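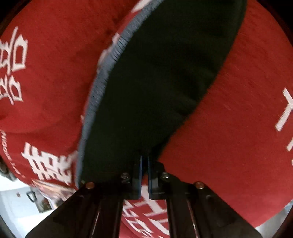 Recording fabric demos with the hand-held gripper

Quick version for anyone picking this up mid-project. Written by Nadiia Maksymiv, fixes from Hryhorii Sirko. Last edit 21/01/2025.

Before you start

Charge the gripper. Wipe the lens. Check free space on the card, cloth episodes run long and the Tason recorder just stops when it's full, no beep.

Close the jaws all the way once, open them all the way once. That's your width calibration. Skip it and the whole session is junk for training.

Picking the cloth

Printed stuff is good. Big letters, stripes, piping, seams, anything the tracker can hang on to. Plain cloth filling the whole view makes tracking drift. If you have to use plain, leave some of the room showing at the edges.

Dark fabric next to dark jaws is hard for the model, so we want more of it, not less. Just go slower at the grasp.

Recording one episode

1. Drop the cloth. Don't arrange it. A tidy start teaches nothing.
2. Start the recorder, hold still 2 seconds.
3. Move in on the edge or panel you're going for. One smooth approach, no hovering.
4. Close on it. Wait a beat before lifting.
5. Lift, drag or fold, whatever the task card says. Same speed as you'd want the arm to go.
6. Let go, back off until the cloth is out of the jaws completly.
7. Hold still again, 2 seconds. Stop.

Missed the grasp? Keep rolling and try again, tag it "retry". Those are useful. Dropped the gripper or somebody walked in: bin it.

Things that go wrong

Blur. Nearly always wrist speed. Turn from the elbow.

Cloth over the lens. A moment is fine, longer and the pose is lost. Throw it out.

Your free hand in view. Ok only on two-handed cards. Otherwise behind your back, seriously.

Same grasp every time. Everybody does this by the end of the day. Change the corner, change where you stand, flip the cloth.

Uploading

Name the folder with cloth, task, initials. Push to Bindgate the same day. The checker rejects any episode over 2,000 frames, so split long folds at the release point, not mid-grasp.

Target for the cloth set is 2,000 clean episodes. Retries dont count toward it but upload them anyway, seperate folder.

Stunton task cards are in the drawer under the charger. Put them back in order pls.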